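The computer had belonged to my uncle, and it had been sitting under the stairs in the Skornwood house for so long that my aunt used it as a plant stand. When she finally sold the place she called me in Jadarport and said, come get this thing or it goes to the dump. So I drove 204 miles for a plant stand!

My uncle wrote letters on it. Long ones, to everybody – the paper, the water department, a man named Crisanto Dizon who had beaten him at chess by mail and never let him forget it. My aunt swore there was one letter in there he'd never sent, and she wanted it. She didn't say who it was to and I had the good sense not to ask (well, I asked twice).

I'm not a computer person. I sell carpet. But I had a screwdriver and a free evening, so I took the side off and had a look.

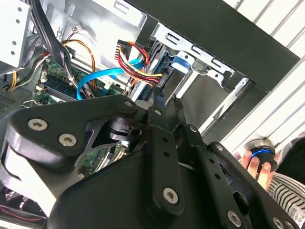 All I wanted was the hard drive, and it was sitting right there in its metal bay with a blue label on it, next to a blue plastic latch. Getting to it was another matter. Blue cable, orange cable, that fat bunch of red and yellow and black – I kept thinking of those movies where the guy has to pick which wire to cut. I called my cousin in Sernstead and she told me to quit breathing on it and just pull gently.

So I pulled gently. It came out around midnight, and the next day the kid at the Chraibi repair counter copied everything over for me while I ate a sandwich in the car.

There were 328 letters. I read the one to the water department first because I'm a coward. Then I found the one with no name at the top, only "I should have said this in the kitchen," and I closed it right there and called my aunt.

"Is it long?" she said.

"I didn't look."

"Good," she said. "Bring it Sunday dinner or bring it now, I'm up."

I went to find my keys.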